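Local > Services > Libraries
1 min read

Rasholm will drop late fees at its town library in December and extend evening hours to 8 p.m. Overdue fines now stop at $30 per account, and old balances will be cleared.

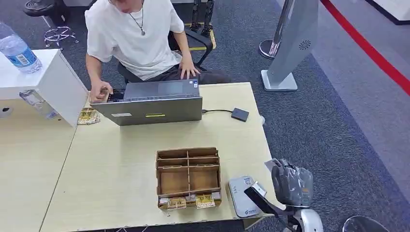

One reader wrote that the fines had kept her whole family away for years.

The Sisel Street branch reopens the same month with 50 more seats.
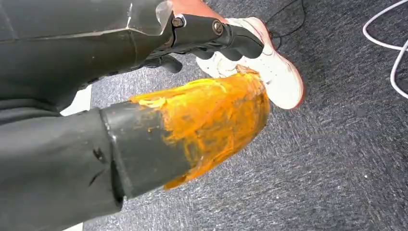
Will lost books still be charged? Borrowers will pay the replacement cost after 24 weeks.

Residents can join at either branch.
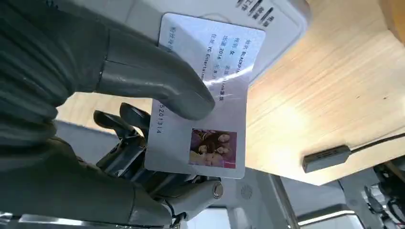
Sign-up takes place at the front desk. Staff will ask for proof of address, and a white plastic card in the style of an identity card is easier to check than a utility bill.

24 comments | 200 shares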